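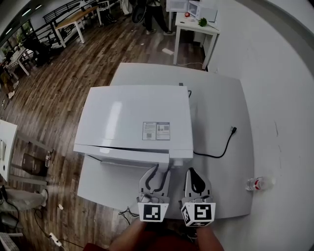

Opening a lid is a good first task for anyone learning to record demonstrations with hand-held grippers. The motion is short, and the start and the end are easy to agree on. You hold one gripper in each hand and do the job the way you want the robot to do it. Start with the lid closed and both grippers in front of the appliance. On the chest freezer, the tip of the left finger goes to the underside of the handle, below the front edge of the lid, while the right gripper stays out in front. The plug is out and lying on the tabletop, and I'd keep it that way for the whole session.

2,312 shares
5 comments

Before you record

Put the appliance where you can reach the far side of the lid without leaning. If you have to lean, your shoulders come into it, and the robot arm has no shoulders like yours. Run the cord off to one side, well clear of your wrists.

Practice the motion with the recording off. Melati Latuheru, who trained me, had me open and close the same lid until I stopped thinking about the trigger. I thought it was a waste of a morning. My first recorded takes were still bad, but they were usable.

Write down what counts as done. For us it is lid fully up, grippers clear, hands still. If two people on the team have different ideas of "open," the training data will have both.

Recording the take

1. Hold still with the lid closed before you move. A short pause is enough.

2. Bring the first finger in slowly and make contact. Don't tap the handle and back off. If you miss, stop the take and start over.

3. Lift with your whole arm. Bending only at the wrist feels natural but gives a path that the Flendel arm we use can't follow near the top.

4. Bring the second gripper in when the lid needs support, and not before. Keep the marker cubes facing out. A cube turned in toward your chest can't be tracked, and you won't find out until you play it back.

5. Let go, back both grippers away, and pause again before you stop recording.

Move at one steady speed. It should feel a little slow. Fast takes look fine to a person and come out jerky on the arm.
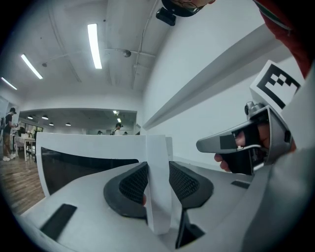
CHARBONNEAU, October - Added a section on thin parts after a few readers wrote in about them.

Anything narrow is harder than a lid. With a thin upright plate standing between the two finger pads, a small turn of the wrist can push it over before you have closed on it. Get the pads level on both sides first, then squeeze. Keep a finger curled under the trigger the whole time, even when you aren't pulling it, so you don't have to hunt for it. A fingerless glove helps with grip on the handle and still lets you feel the lever.

Watch the free hand too. It tends to drift in close to help, and then its marker cube crosses in front of the working gripper's view. Park it to the side, with the marker visible, until it has something to do.

Checking your takes

Play back every take on the day you record it. I load mine into Testis and look at 2 things: whether the markers stay tracked from start to finish, and whether the fingers close before the part moves. Throw out anything that fails either one. Vernon Paquette, who runs our training jobs, would take a small clean set over 2,000 mixed ones, and after seeing both kinds run on the arm I agree with him.

Name the files by task and operator. When the arm picks up an odd habit - ours began hooking the lid from one corner - you will want to know whose takes to look at first. In that case they were mine.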